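Workshop and home office tips: backups, hostnames and SSH keys
Dinddale Makers' Shed, members' pages

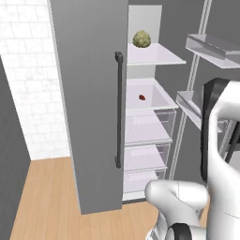

Set the hostname before you install the backup client. Most clients register the machine under whatever name it has at first run, and a later change creates a second entry with its own full copy. The shed's old CNC computer was renamed in October and ended up stored twice, 1,574 files under one name and 1,202 under the other. Sorting out which set was current took Feng-yi Kuo most of an evening.

Names
Use lower case letters, digits and hyphens only. Keep the name under 11 characters if the machine has to talk to older laser cutter software. Label the case as well as the system – a strip of masking tape on the back will do.

SSH keys
Generate one key per machine. Do not copy a private key from the laptop to the bench computer. Put a passphrase on it and let the agent hold it for the session. When a machine is retired, delete its line from authorized_keys on the server the same day. The comment at the end of each line should be the hostname, otherwise you will be guessing.

Archive or sync
A synced folder is not a backup. Delete a drawing on one computer and it goes from the others at the next sync. Keep a versioned archive on a separate drive and unplug the drive when the job finishes.

Upgrades
Export the client's settings before upgrading. Exclusion lists are sometimes reset to the defaults, and the first sign is usually a job that runs far too long. Compare the file count with the previous log. A difference of 521 files with no new project on the drive means the cache folders are being included again.

Test restores
Pick one folder and restore it to a different location. Open a few files in the program that made them. Checksums are quicker for large folders, but they won't pick up a file that was already damaged when it was archived.

Corrections to Agnes Halliday, by way of the members' list.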